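Flitix Hand-Held Gripper Pair
Product page, revised 26/12/2025
Supplied by Bivach

Overview

The Flitix is a pair of hand-held parallel grippers for recording two-handed tasks without a robot arm present. The operator holds one unit in each hand and works as normal. Jaw opening is logged by each unit, and position is recovered from the printed marker cube mounted on the body. The same jaws fit the Farouk wrist plate, so a task recorded by hand can be replayed on an arm with matching finger geometry.

The pair replaces the single-unit kit sold until July. Owners of the single unit can order a second body on its own; the two must be matched in the controller before use.

What changed from the single-unit kit

Marker cubes are now fixed to the body with a keyed mount. On the earlier kit the cube could be refitted a quarter turn out, and the resulting offset was not always noticed until replay. The trigger return spring is lighter. The jaws are a separate part and can be changed without opening the body.

Tabletop trials

Trials were run with a mixed set of household objects on a small table covered with a checked cloth. The set included a hardcover book, a white cylindrical container and a red tray with a drinking vessel on it. The operator approached the table with both units held forward and the jaws pointing at the work. Starting with the units side by side gives the tracker a clear view of both cubes and shortens the matching step.
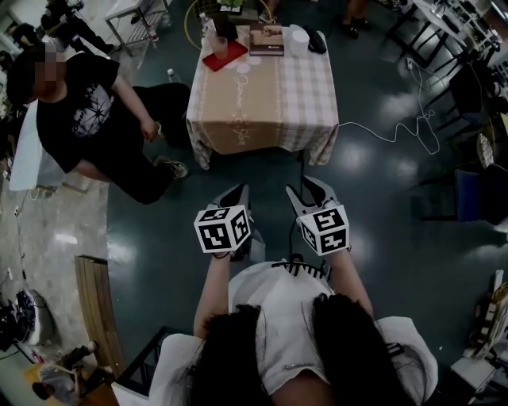 Shota Matsuda: We ran the pair against our older Farouk units for 30 sessions. Tracking was better on the Flitix whenever the hands were apart. With the hands crossed there was little between them, and we had to discard takes from both. The jaw tips are good on book covers and poor on smooth cylinders unless you fit the rubber sleeves. I would like to see the sleeves in the box.

Sleeves are listed under Accessories. They are not included in the standard kit, as they add to the closed width of the jaws and the controller must be told they are fitted.

Choosing between Flitix and Farouk

Choose the Flitix where the task needs both hands, where the operator has to move between stations, or where the arm is not yet on site. Choose the Farouk where the recording is made at a fixed bench and the cable run is not a difficulty. The Farouk has the stiffer jaw and is the better unit for levering or pressing. The Flitix jaw is angled and narrower at the tip, and reaches under thin edges more readily.

Both use the Lilurby controller. Firmware is not shared between them. Loading the wrong file does no harm, but the unit will not be listed until the correct one is restored.

Body-worn view

A head-mounted camera set to look down and forward should take in both cubes and the whole of the work surface. Check the view with the arms at chest height before recording. If a cube is lost at the lower edge, tilt the camera down; do not ask the operator to raise the hands, as the posture will not be kept up over a full session. Long hair and loose sleeves should be kept clear of the marker faces. 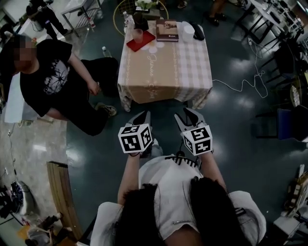
Specification

Units per kit: 2, left and right
Weight, each unit: 300 g
Jaw opening, maximum: 53 mm
Running time per charge: 6 hours
Jaw log rate: 30 Hz
Controller: Lilurby, sold separately
Wrist plate fitting: Farouk pattern

Accessories

Rubber jaw sleeves, set of four
Replacement marker cube with keyed mount
Spare jaws, straight or angled
Charging stand for two units

Care

Wipe the marker faces with a dry cloth. Solvent lifts the print. A scratched face should be replaced as a whole cube, and the unit matched again afterwards.

Technical questions: Tomoyo Kinoshita, Bivach product desk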